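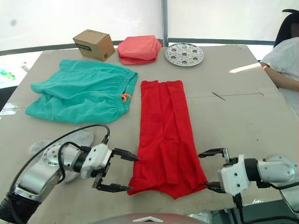

Fig. 1. Folded and unfolded goods on one tabletop.

Household Work and Its History
Handout 4: Laundry, Folding and the Shrinking Week
Instructor: Leena Ahonen

Reading for this session: Prendergast, chapters 2 and 7. Chapter 2 is short. Chapter 7 is long and has a table in it that you should look at even if you skip the rest, and I know some of you will skip the rest.

1. Where we left off

Last time we got as far as the washboard. Several people asked whether anyone enjoyed using one. The diaries we have from Hullstead suggest not, although one woman wrote warmly about the days when it rained and she could put the whole thing off.

2. Wash day as a social fact

Before machines, washing took up most of a day and spoiled the one after it. Water had to be carried, heated, used, and carried out again. Supper on wash day was whatever could be left alone on the stove. In Himton the boarding houses served the same bean dish every week for this reason, and lodgers complained about it in letters home with real skill.

Two terms you need:

Task time: work measured by when the job is done.
Clock time: work measured by when the shift is over.

Laundry at home runs on task time. Laundry sent out runs on clock time for the people doing it and on hope for the people waiting for their shirts.

3. The commercial laundry

The Khoury laundry in Walness opened with 24 workers and had 60 at its peak. Its ledgers are our best local source. They list every item, the charge, and now and then an opinion of the customer. Note that folding was a separate job from ironing and paid less. Folders were mostly young, mostly women, and mostly gone within a year. Prendergast argues that the low pay came first and the idea that folding was easy came after it. I think she's right. Try a fitted sheet before you disagree.

4. The machine arrives, the work stays

The usual story says the washing machine gave people their week back. Prendergast's table tells a duller one. Washing got quicker, so people washed more often. Shirts that once lasted several days were now good for one. The drudgery of hauling water went away, which was a very big thing, and a good deal of sorting, drying and putting away moved in to take its place.

What the machine did not touch was the far end of the job. Clean clothes still had to be turned into flat, stackable objects by a person with other plans. Ads of the period handle this by showing the stack already made and a woman smiling at it.

5. Questions to bring to section

Why does folding show up so rarely in diaries, when washing shows up constantly?
Who in your own household decides that a thing is dirty? Has this ever been discussed calmly?
Is a chair with clothes on it a form of storage? Use at least one term from part 2.

6. Short paper

Two pages on one household job, from first step to last. Ask someone older than you how it used to be done and write down what they say, including the parts where they blame your generation. Ataahua Prendergast visits in August, and I would like to hand her a few of the good ones. Staple them. Paper clips travel.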